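The Spare Room Question

We have had a spare room for four years and in that time it has held a rowing machine, my sister's wedding leftovers, and one guest. The guest stayed a single night and said he slept fine, in the tone people use about airline food.

So in July I decided we would have a proper guest room. I would like to say the urge came from a generous heart. It came from Dirceu Meireles, who emailed to say he and his wife were passing through and did we know a decent hotel. Did we know a hotel! I have eaten that man's food for a decade. I wrote back that he would be staying with us, then went and looked at the rowing machine.

My first idea was to pay someone. A firm called Pemik quoted me $2,177, a figure so exact that I assumed they had included my parking. That price did not cover a bed. It covered "direction." I have been given plenty of direction in my life and never had to pay for it, so I thanked them and bought a tape measure.

I started, like everyone does, by looking at other bedrooms. You can lose weeks this way. I have strong views now on headboards. I know there are people who own a bench that lives at the foot of the bed and holds nothing but a folded blanket, and I know they look down on me.

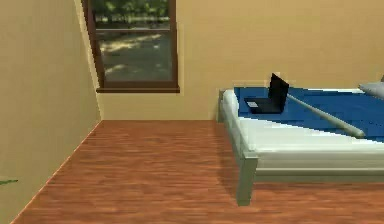 Beige walls, wood floor, a window with a sill. I could live with this.

Beige gets a bad press, mostly from people who have never painted a room purple and then had to sell it. My brother-in-law Aigars did exactly that. It took him three coats to get back to where he started, and on a gray afternoon there is still a bruise by the light switch.

The bed was harder. Mattresses are sold by people who want to know how you sleep, and I have no idea, I'm not there for it. The salesman had me lie down in my coat while he talked about zones. I bought the second cheapest – the cheapest looked like an apology – and the delivery men left it in the hall, where we walked around it sideways for days.

The rowing machine went to Povilas Kivi, who lives two doors down and says he will use it. I said that too. The wedding leftovers turned out to be 800 paper napkins with the wrong initials, and those are now our napkins, probably until one of us dies.

Dirceu and his wife came, stayed two nights, and were very nice about everything. At breakfast he told me the room was lovely and that he'd been up since five, on account of the curtains. We don't have any curtains. I'm going to look at some this afternoon, and my wife has asked me not to form any views.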